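Nemano bench - build gallery, October

Nemano is a two-arm setup put together in the shared workshop at Trorkska. The arms were bought used. The grippers, cabling and table are our own work, and most evenings went into the grippers. Pictures are added as parts of the build reach a usable state. Full parts list and wiring notes are on the Rissanen page.

Notes on the current state:

Fingers are assembled from separate segments so that a damaged one can be swapped without remaking the whole finger. Each gripper takes almost 270 g off the payload. Closing force is limited in software to 62 percent of what the motor can give.

Control loop runs at 1000 Hz on the arm side. The gripper bus is slower and still drops a packet now and then - a shorter cable helped, a new connector did not.

Table cover is clamped at the far edge. Version 4 of the mount plate moved the wrist camera back far enough to get both fingertips in view. Earlier plates showed only the pads.
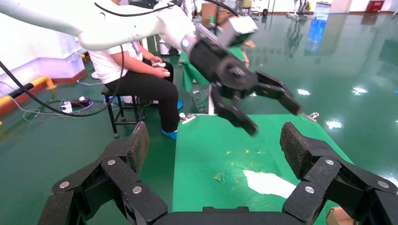
Wrist view across the green table, gripper open. Second arm at upper left, handheld controller held behind it.

Still open: strain relief on the second arm, a proper tray for the power strip, and pad wear. The Trestora pads are next to be tested. Drawings for the mount plate will go up once the hole spacing is final.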